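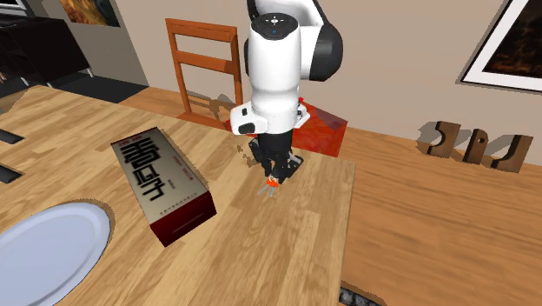

Surely the crawling is just dust, came the remark over my shoulder while I was laying out the tiles, and had I thought of wiping the pots before glazing them? I had thought of it. I have been wiping pots before glazing them for longer than I care to write down. But it went in the book as a hypothesis, because everything goes in the book, and because I didn't have a better one at that point.

February 2022
Glaze notes, Trestent white over the new Mishra stoneware

Where we are. The Trestent white has behaved itself for years on the old body. On the new Mishra clay it pulls back from rims and handles and leaves bald patches with fat rolled edges, like a carpet that has been kicked. The insides of bowls are mostly all right. Mugs are dreadful. The worst of the lot was a jug which I was rather proud of before it went in, and which now looks as if it has a skin complaint.

Things blamed so far, in order of popularity: dust, the kiln, the weather, the bucket, me.

Dust test. One batch of test tiles, half wiped with a damp sponge and left overnight, half left exactly as they came off the shelf. I gave a couple of the unwiped ones a good rub with the sweepings from under the wheel to be fair to the theory. Fired together on the same shelf. The filthy ones crawled badly. The wiped ones crawled slightly less badly. The unwiped but not deliberately filthy ones were the same as the wiped ones, as far as I can tell. So dust makes it worse, which was known, and its absence doesn't cure it, which was suspected. Sponging stays in the routine. Please stop telling me about it.

Bucket. The glaze had been standing since before the holidays and had settled into something you could have paved a drive with. Scraped it up, sieved it twice, threw away a small frog-coloured lump of unknown origin. After sieving it still felt thick, so I did what should have been done first and weighed it. 100 ml should be well below what I got. Ours came to 43 over the water, then more on the second go after a proper stir, so the first reading is worthless and I've crossed it out. Note to all: stir, then weigh, then stir again and weigh again, and if the two don't agree, carry on stirring. The whisk on the drill is quicker but puts a froth on top, and the froth gives you pinholes, and then we will have two problems to be wrong about.

Thinned it in stages and dipped a tile at each stage. Dip time three seconds, counted aloud, like a child playing hide and seek. The thickest coat had cracked all over before it was even dry, a fine network of lines like an old plate. Those lines are where it lets go in the kiln. The thinnest coat had no cracks and came out of the firing flat and dull and stuck firmly to the tile, so at least we have found a way to make it ugly but loyal.

The one in the middle is promising. A little pulling at the top edge, none on the face.

Absorbency. This is the bit I should have started with. The new body comes out of the bisque thirstier than the old one. I put a drop of water on each and the drop on the Mishra tile was gone almost before I'd got the dropper out of the way. A thirsty pot takes up more glaze in the same three seconds, so our usual dip gives a much fatter coat than it used to. Nobody changed the glaze. We changed what we were dipping into it and then acted surprised.

Two ways round it. Fire the bisque a touch hotter, or thin the glaze and dip faster. I would like to do the first. The Zornex controller would like me not to. It has taken to adding a hold at the end of the ramp that isn't in the program, and I have read the manual to page 132 without finding a reason. The manual does have a very good section on mounting the thing to a wall. I've left the bisque program alone until I know what it's really doing, and put a set of cones on every shelf in the meantime. Cones don't have a menu.

Handles. Still crawling even on the good batch, but only underneath where the handle joins. Looked at these with the hand lens. There's a sharp little crease where the coil meets the wall, and the glaze pools in it, dries thick and cracks. Smoothing the join with a wet finger at the leather-hard stage ought to sort it out, and would also make them nicer to hold, so I've no excuse. Some of the students' mugs have a crease you could lose a coin in. Will raise this tactfully.

Fluranent. The sample bag of this turned up with the last clay order. It's meant to go in the bucket to toughen the dry coat. I tried it in a jam jar of glaze, a pinch, then a second pinch. Dry coat is definitely harder and doesn't come off on the thumb. It also turned the jar to something like blancmange by the next morning. Might be the amount, might be that I poured it in dry instead of soaking it first, as the label clearly says to do in letters I read afterwards. Jar kept at the back of the bench with a lid on. Don't use it, and don't open it near your lunch.

To do:
– repeat the middle thickness on mugs, not tiles, as tiles have no handles and are therefore liars
– dip times of two and three seconds side by side
– soak the Fluranent properly and try half the amount
– log the Zornex against the cones for the next few firings
– mark the old and new clay bins, they are currently the same bin in different light
– find out whether the jug can be reglazed. Warmed it on top of the kiln, put on a second coat with a brush, and it goes in with the next load. If it comes out worse it will live in the garden with its relations.

The spring sale is in April and the white mugs are the ones that sell. If the middle batch won't hold on handles by then, we'll do them in the brown, which has never crawled on anything, including my sleeve.

Share 43
Comments 2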